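Shirt Folding at the Moltholm Clothing Room

31 May 2026

The clothing room at Moltholm has changed how it sorts and folds T-shirts, and anyone who helps there in June should read this before coming in. The old way worked when we got a bag or two at a time. It stopped working after the Menine school drive, which brought in 700 shirts, most of them short-sleeved and most of them stuffed into bags any which way.

Beril Eren wrote up the new steps and has been teaching them at the long table. The main change is that every shirt gets laid out flat before anything else is done to it. People used to fold in the air or against the chest, and the stacks came out in all different widths. They leaned, and when someone pulled a medium from the middle, the whole pile went with it.

Lay the shirt front side down with the neck away from you. Smooth it from the center out to the sides with flat hands. Check the underarms, the neckline and the hem for stains or holes while it is open. Put anything with a hole in the mending bin and anything stained in the wash bag. Small pulls in the fabric are fine and the shirt can go out as it is.

Fold one side in to the middle, then turn the sleeve back so it lies along the fold. Do the other side the same way. Bring the hem up to just under the collar, then fold once more. The finished shirt should be a little wider than a sheet of paper. Turn it over so the neckline shows, and tuck the size label up if it has slipped inside. If the label is missing or washed blank, hold the shirt against one of the sample shirts on the hook and go by that.

Thin jersey is the hardest to keep square. It slides on a slick table cover, and if you tug one corner the opposite corner follows. Press down with one hand at the collar and smooth with the other. Heavier cotton stays put and can be done quickly. Do the thin ones last if your arms are getting tired.

We are also sorting by size first and color second. It used to be the other way around, and it looked good on the shelves, but families come in asking for a size. Inside each size, the light colors go on the left and the dark ones on the right. Yellows and pale greens count as light. Gray counts as dark, even the very pale gray – we had to pick one.

Stacks should be kept low enough that you can lift one with both hands and not need your chin. Children's sizes go on the bottom shelves. Adult sizes go from waist height up. Extra large and above had been ending up on the top shelf where few people could reach them, so those have moved down next to the large.

Setiawan Laundry is again washing the stained items for us, and the bags go out with the Rullar van. Please tie the wash bags and put a tag on each one. Two bags came back last time without tags and it took most of an afternoon to work out which were ours.

As of this week, 149 shirts are still waiting in bags in the back hallway. Once they are done we will start on the long-sleeved ones, which fold differently (the sleeve goes down along the side and doubles back if it runs past the hem). Beril will put a separate sheet up for those. The count book now stands at 2,021 items given out since we opened, counting socks as pairs.

A few small requests. Wash your hands before you start, and again after handling anything from the wash pile. Leave coffee on the windowsill. If you find something in a pocket, write down what it was and put it in the tin by the sign-in sheet. Hangers are for dress shirts and jackets only, and we have plenty, so please stop bringing them.

New helpers are welcome in June and don't need to sign up ahead of time. Come to the side entrance and ask for Beril. 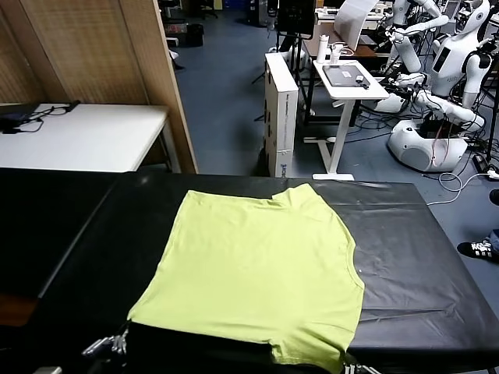 Do T-shirts need to be ironed before they are folded?

Smoothing by hand is enough for T-shirts. Soft wrinkles are fine, and a shirt with hard creases can go in the steaming basket.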